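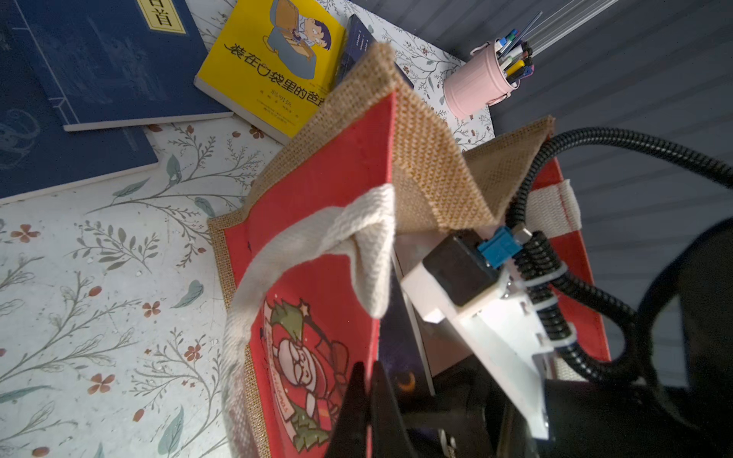

*A red and jute tote with Santa on the front, standing on a flowered tabletop.*

I own more bags than I own socks. I didn't set out to, and I'd like to blame my mother, who kept a drawer of folded grocery bags so tightly packed that opening it was a two-person job, but really it's all me. I see a tote, it's got a nice handle or a silly drawing on it, and home it comes. Then in December they multiply, because every gift in my family arrives inside another bag!

So last winter I decided to give up wrapping paper completely. No rolls, no tape stuck to the cat, no ribbon that curls for everyone in the world except me. Everything would go in a cloth bag, and the cloth bags would come from the pile in my hall closet, which had gotten tall enough to lean.

It went pretty well, with some bumps, and I've been boring people about it ever since.

The first bump was that most of my bags are ugly. I say this with love. There's one from Stunberg, the hardware store two streets over, that's the color of old mustard and smells a bit like fertilizer no matter how often I wash it. There's a whole family of limp gray ones from a bank I don't even use. You can't hand your sister a sweater in a gray bank bag and expect her face to light up. I tried it. She thought I was giving her my paperwork.

The second bump was size. A wrapped present is exactly as big as the thing inside, and a bag is as big as it feels like being. I put a pair of earrings in a grocery tote and my aunt spent a good long while feeling around in the corners for them. After that I put small things in small things (a clean jam jar, a mitten, one of those tins that mints come in) and dropped the small thing in the bag.

I should tell you about the money, because people always ask. Before I started I went through a year of receipts, and I'd spent 377 dollars on paper, bows, tags, tissue and those stiff shiny gift bags. I sat on the kitchen floor and added it up twice. I'm not a rich person! I buy the store-brand cereal! And somehow I was spending that on stuff that was in the recycling before the coffee was done.

A good chunk of it went to Ludum, the party store out by the highway, where I'd go in for one roll and come out with a basketful. If you've got a Ludum near you, you know how it is. They put the glittery tags by the register, right at hand level, and I have never once been strong enough.

The fabric part came later. I'd used up the decent bags by the middle of the month, so I went to Wella, a tiny sewing shop that sells remnants by the pound, and bought a heap of cotton in greens and plaids. I can't really sew. I can do a straight line if nobody's talking to me. But a bag is only straight lines, and by the third one I'd stopped swearing, and by the sixth I was adding a little loop at the top for a sprig of something green.

My best tip, if you want to try it, is to cut everything first and sew everything after. I kept going back and forth, and there were scraps of plaid in the butter dish. My other tip is to skip velvet, at least the first year. Velvet creeps around under the needle, and mine came out shaped like a boot.

And then there's the question of getting them back. I'd pictured a cozy circle of bags going around the family forever, and I figured everyone would understand that. They didn't. My brother keeps his gym shoes in the plaid one. My neighbor took hers to the beach. My cousins in Sima, four hours north, now have so many of my bags that when I visited in the spring I found one full of onions, hanging on the pantry door, and I was weirdly proud of it.

I did ask for two back, the ones I'd really fussed over. It felt rude on the phone and it was fine in person. Everyone else can keep theirs. I've still got the closet, and there's a church sale this Wednesday with a whole table of fabric, and I've already told myself I'm only going to look. I'm bringing a tote, just in case.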